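How to Submit a Written Comment on a County Water Rate Change

Gutbridge County has opened the comment period on the proposed change to household water rates. Any resident can comment, including renters who don't get the bill in their own name. You do not need to be a registered voter. Most people can finish a comment in one evening.

Before you start

Get your most recent water bill. If you rent, ask your landlord for a copy or just write your street address. You will also need the docket number, 3011. Put it at the top of your letter or in the subject line of your email. Comments without it get sorted by hand and may not reach the packet in time.

Step 1. Read the summary

The full proposal is 128 pages. The summary is 16 pages and is enough for most comments. Paper copies of both are at the front desk of the Bedoya branch library. Look for the table called "Residential Tiers" and find the row that matches the usage on your bill.

Step 2. Pick one or two points

The board reads a lot of letters that say "I oppose this" and stop there. Those are counted, but they don't give the board anything to change. Pick something specific: the size of the first tier, the fixed monthly charge, the start date, or the shutoff rules. If you support part of the proposal, say which part.

Step 3. Describe your own water use
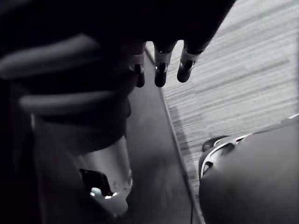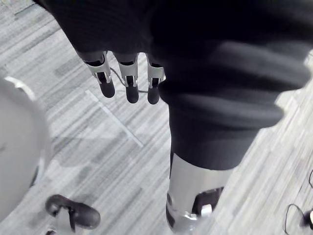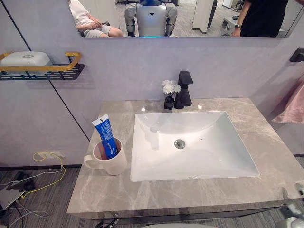

Write a few sentences on how water gets used where you live. How many people are in the home? Does anyone work nights, run a home daycare, or need extra laundry for medical reasons? Go room by room if you get stuck. A bathroom with one sink and a single-lever faucet, like the one with the black faucet here, still covers tooth brushing, hand washing and shaving for everybody in the house, and the board should hear about that kind of everyday use along with lawns and pools. If you have fixed leaks or changed fixtures, mention it and give the month.

Step 4. Write the letter

Keep it to one page. This order works well:

Your name and street address
Docket 3011
One sentence saying what you want the board to do
Your one or two points
Your household's situation
Your name again, and a signature if it's on paper

Sample first sentence: "I live on the Prukuna side of the county and I ask the board to keep the first residential tier at its current size."

Don't copy a form letter word for word. Identical letters are grouped together and listed as one item with a count next to it.

Step 5. Send it

By email, use the comment address printed on the back of the summary. Paste your text into the message and skip the attachment if you can. By mail, allow a full week. By hand, the clerk's window in the Govano Building takes letters until 4:30 p.m. and will stamp your copy if you bring two.

Step 6. Check that it was received

The clerk posts a list of comments by last name. If yours is missing, call the window and have your stamped copy or sent email handy.

Speaking at the hearing

The hearing is in June. Sign-up opens at the door and there are 40 speaking slots. You can speak even if you already sent a letter. Questions about this page go to Kyu-ri Geum at the ratepayers' table, outside the hearing room from 5 p.m.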